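TEACHING BY HAND, AT EIGHTY GOES A DAY

Stikent's Hendcombe workshop has spent most of the winter showing a robot how to handle laundry. A person holds a gripper in each hand, does the job on a bare table, and the machine is meant to pick it up from the recordings. The tally stood at 3064 when I went over in March.
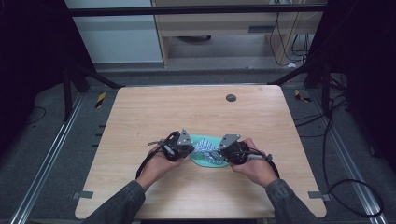
My trouble is with what gets counted. A recording goes in whether it was done well or badly, and only 129 have been checked by a second pair of eyes. I asked how many the robot could now repeat unaided and was given a figure for hours logged instead.
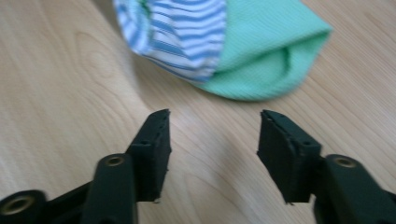
Lacey Horrocks thinks I am being unfair. You would not judge an apprentice in the first month, she wrote, and the bad goes are useful too, so long as somebody marks them as bad.

Well, yes, if somebody does. At Stukbridge they tried much the same with tea towels and stopped after 8 weeks, and I have yet to read a word on why.

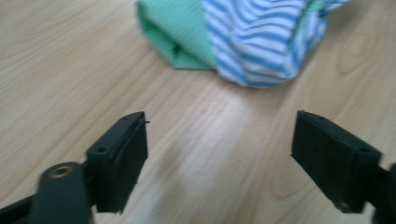 Shearer will put up money for another round. I would like to see the robot do one pile on its own first, with the door open and people watching.

Imogen Garside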